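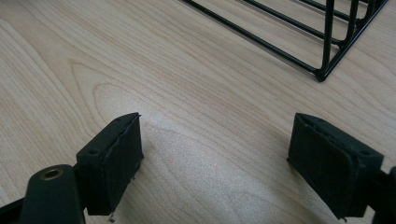

I have used the Hellwig pads on my hand-held gripper since spring, and in August I finally ordered the Trultton ones to compare. The price was 70 for the Trultton set, so I wanted to be sure before I put them on both tools.

My test is simple. I pick up the same thing many times, carry it to the other side of the table and put it down. I made 400 picks with each set, spread over two weeks, always in the morning when the light in my room is even.

With thin wire, the soft Hellwig pads are better. The rod sinks a little into the surface and does not turn when I lift. The Trultton pads are harder, and a wire rack starts to swing if I don't take it close to the middle. For boxes and cups I could not feel a difference.

The weak point of soft pads is the edge. The covering begins to fray there, and then small fibers come into the camera view. I tried to cut them with nail scissors – it helps for some days. The Trultton edges still look new.

For now I keep soft pads on the tool I use for wire, and hard ones on the other. Next I want to try the Deton glue on the seam, if the shop has it again.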